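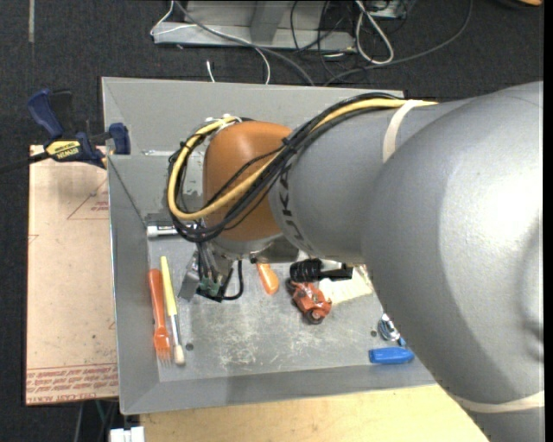
Tray clamped at the corner, odds and ends still in it. Fork, paintbrush, toy car and the rest.

**1/** Sorting out the small stuff this week. I have a bin at home that everything under a certain size ends up in, and it has been full since February. The fork and the brush are typical of what's in there.

**2/** I like a square metal tray with low, sloped sides for this. You can sweep a finger along the wall and pick up a small thing without chasing it into a corner. Cardboard underneath saves the surface below.

**3/** A clamp on the corner makes more difference than I thought it would. Before I used one, the tray slid every time I reached in. Mine at home is a cheap Nilby clamp and it holds fine. Tighten it by hand and stop there, or the wall bends.

**4/** Scratches on the tray floor don't matter. I spent an evening once trying to polish them out of mine and it looked the same the next day. Wipe out the dust and move on.

**5/** How I group things: kitchen, paint, toys, hardware, no idea. The last group is always the biggest. I give it one week on the shelf and then it goes.

**6/** Plastic forks go back in the kitchen drawer if all the tines are good. I don't buy new ones. We used 62 at the Holtesitz picnic and most of them came home again.

**7/** Brushes: bend the bristles with your thumb. If they spring back, keep it. If they stay bent, it can be a glue brush or a dusting brush. I keep 8 and that's already more than I use.

**8/** Toy cars get their own tin. My nephew Belay knows every one of them and will ask. I gave away an orange one last year and I'm still hearing about it.

**9/** Coiled things and springs go in a jar with a lid. If you leave them loose they hook onto everything else and you lift out the whole pile.

**10/** Shewit Gidey asked what I use for labels. Masking tape and a black marker. I bought a roll of 400 printed stickers from Drokgate and they peeled off the jars in a month.

**11/** Still to do: the battery drawer, and the box of lids that don't fit any of the containers. I'll start with the lids.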